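4.2 Small things and where they end up

I should say first that I never meant to write about clothes pegs. When Boris Dervishi and I planned the household survey in Hoveck, we wanted to know about cupboards, drawers and the other proper places people keep their stuff. But the diaries came back full of pegs! Pegs in fruit bowls, pegs on crisp packets, pegs in coat pockets, and one very cross entry about a peg in the washing machine filter. Out of 2877 diary entries, 1305 mentioned some small thing that had been put down "just for now", and pegs turned up so often that we ended up giving them their own code.

What struck me, reading through them over a wet August, was how much people cared about the container. Hardly anyone wrote that they had put the pegs away. They wrote that they had put them in the basket, or the tin, or (in one house) the good teapot. Toàn Hà, who did the second round of coding, started calling these "homes", and the word stuck, even though I grumbled about it at the time. A home, for us, is any open container that two or more people in the house would name if you asked them where the pegs go.

Plates were the awkward case. In the Skutitz diaries a plate often worked as a halfway stop: things got put on it at tea time and moved to their home by bedtime, or by the next morning if everyone was tired. So was the plate a home or not? Boris said yes, I said no, and we went back and forth until we had used up most of a packet of biscuits. In the end we coded it as a "landing spot", meaning a place things pass through, and recoded 48 entries to match.

We then wanted a tabletop version of all this, small enough to look at in one go, with a basket for the home and a plate for the landing spot (Figure 3). I picked plastic pegs in different colours so that we could talk about "the orange one" without pointing and squinting at each other. The dark mat was my choice as well, and I'm still rather fond of it. 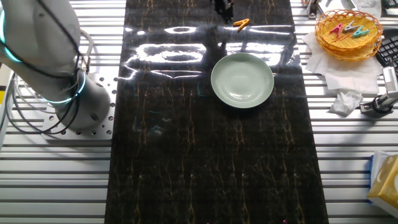

Figure 3. Tabletop layout with three pegs in the wicker basket, the orange peg on the marbled mat and the green plate empty.

In the terms we used for the diaries, the orange peg in Figure 3 is neither at home nor at a landing spot. It is simply out, and "out" was the code we argued over least. The harder question is how long a thing can stay out before people stop noticing it, and for that I need to go back to the diaries and the evening entries in particular, which I do in 4.3.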